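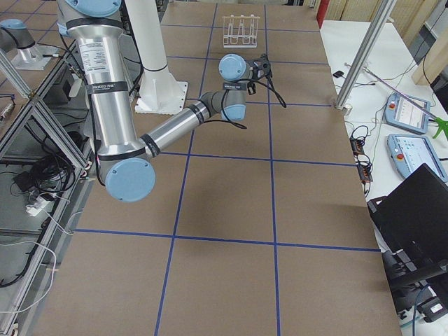
What is the Grutwood Grid?
It is a student project in which a class learns to send a robot arm to chosen squares of a taped grid, and to do so again and again without losing its place.

The Grutwood Grid began in April as an evening course at Foulkes, a small college with a long fondness for practical work, and it has since grown into a club and a friendly yearly contest with the neighbouring college at Closano. Members work in teams of 4, and they are warmly encouraged to swap jobs as often as they like, so that everybody gets a turn at writing the moves and a turn at watching over them.

The grid itself is a homely affair of blue tape, laid by the students themselves. The lessons start with the plainest task of all, which is bringing the arm above a crossing and stopping there, and a good many beginners are surprised by how long that can keep them happily busy! 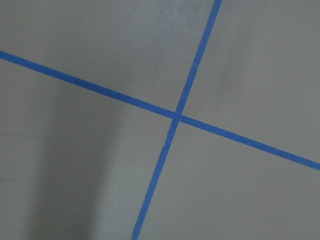
Tape crossing on a grey surface, seen close up.

Scoring
A contest round lasts for 100 moves, and a team loses 2 points each time the arm stops over the wrong square. The rules, known as the Volesis rules after the hall where they were first written down, also give credit for a tidy logbook (some of the older ones are a real pleasure to read, full of sketches and crossings-out). Teams may pause a round to correct their program, though the clock carries on while they do.

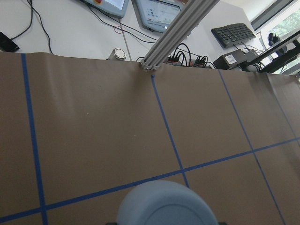 Closano's team wrote in the club newsletter that the logbook marks had seemed fussy at first, but that their own notes had saved them a whole evening when an old program had to be built again from scratch.

Later work
The club keeps its programs in a shared library, open to both colleges, which held 4000 saved moves on 1 August 2022. New members usually begin by borrowing from it and changing a move or two.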